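September - linen bench, wash trial for Galtport order

Started 7:40. Second round on the cotton/poly flats, the Maurya stock vs what we have from Drovov. Same detergent as last time, same dose. Mirko Gatti cut the samples Saturday and left them taped in pairs, thanks, saved me an hour.

Shrinkage first. Marked every sheet with the laundry pen before wash, one mark near each corner, meausred along the hem and across the middle. Drovov pulls in more on the length than the width, same as round one. Maurya more even but the top hem puckers after drying. Thread tension I think, not the cloth. Need to unpick one and look.

Pilling - checked under the desk lamp with the black card behind. Drovov clean. Maurya starting to fuzz along the fold line where it sits in the press. Not bad yet. Keep going to 9 cycles before saying anything to Lillotbridge, they will panic.
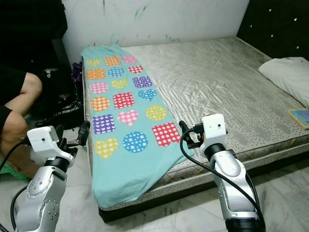 Turquoise blanket on the bare mattress. Hearts, squares, circles.

Fitted sheets: pocket depth ok on the standard mattress, tight on the thick one. Elastic at the foot end let go on one sample when I lifted the corner to tuck. Stitching came away, elastic itself fine. Set aside in the tray marked REDO. Do not send it back with the others!!

Dryer 2 is running hot again. Reset it twice. Any numbers from the first load are suspect so I crossed them out and reran with fresh samples from the roll. If you need the old ones they are in pencil on the back of the sheet log.

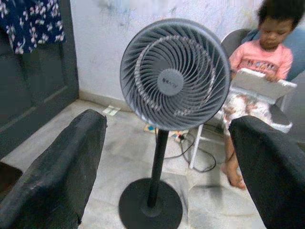
Pillowcases. Envelope ones hold shape better than the open end ones, flap stays flat without ironing. Galtport asked for open end though, so open end it is. Their order is 700 cases and 211 flats, packed flat, no plastic. Ask them again about the hem color thread - last email said white, the drawing says gray.

Weighed the bundles before and after. Maurya holds more water out of the spin, takes longer to dry. That matters for a small laundry with one machine. Put it in the report, near the top.

Ran out of the 100 size labels, using masking tape till more come.

To do
- unpick Maurya hem
- call about dryer 2
- thread color, Galtport
- Mirko: can you cut four more Drovov flats, same roll, not the new one
- finish cycles, then pilling photos agian with the card

Stopped 4:15. Load still in washer 1, leave the door open when its done.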